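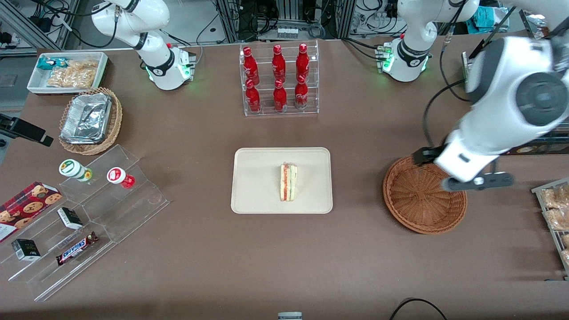

Nostanwood is a coastal parish with its own council, known in local government mainly for its long-running dispute over water supply. The parish takes in the town of Nostanwood, the harbour village of Horel and the scattered farms of the Jalover valley. It has a population of 2168, most of whom live within a short walk of the shore.

Water supply

Until piped water reached the town, households drew from shallow wells and from the stream at Jalover. The wells nearest the sea turned brackish in dry summers, and several were closed by order of the council. A reservoir was later built at the head of the valley, with a single main running down to the town and a branch to Horel.

The reservoir was designed for a smaller population than the parish has now. In summer the number of people staying in Horel can rise by up to 1000, and the level behind the dam falls quickly. Restrictions on garden hoses and boat washing have become usual from early summer until the autumn rains. The upper farms, which are fed by a separate pipe with low pressure, are often the first to lose their supply.

The main itself is a source of complaint. Much of it is the original iron pipe, and bursts are common along the coast road, where the ground is soft. Repairs are charged to the parish, while the dam and the treatment works are the responsibility of the district.

The Gavrilă scheme

The Gavrilă scheme takes its name from the engineering firm that drew up the plans. It proposed a second, smaller reservoir in a disused quarry on the eastern side of the valley, together with a new main to Horel. The quarry already holds rainwater for most of the year, and the firm reported that it could be lined and covered without raising the height of the walls.

Opposition came mostly from Jalover. The route of the new main crossed 32 separate fields, and farmers objected to the width of the working strip and to the loss of a season's grazing. Residents of the quarry lane were concerned about lorries. A petition with 300 signatures was handed to the council in February, asking for the pipe to follow the public road instead. A counter-petition from Horel, where the shortages had been worst in the harbour cottages, asked for work to begin without further delay.

The council first voted to refer the matter back to the firm. A revised route was published after that, following the road for most of its length and leaving it only to avoid the bridge at Jalover Mill. The change added to the cost, and the district declined to meet the difference. On June 11, 2023, the council agreed to go ahead with the new main alone and to put off the quarry reservoir.

Charges

Homes in the parish are billed by meter, apart from a small number of older cottages in Horel that still pay a fixed yearly charge. Farms pay a lower rate for water used by livestock. A separate charge for second homes was discussed alongside the Gavrilă scheme but was not adopted, as the district held that the parish had no power to set one.

Drainage

Waste water from the town is pumped to a treatment works south of Horel. The valley has no public sewer, and houses there rely on septic tanks. Emptying is arranged privately. The outfall from the works was extended further into the bay after bathing water near the harbour failed to meet the required standard in two successive summers.

See also

Horel harbour
Jalover Mill
Nostanwood parish council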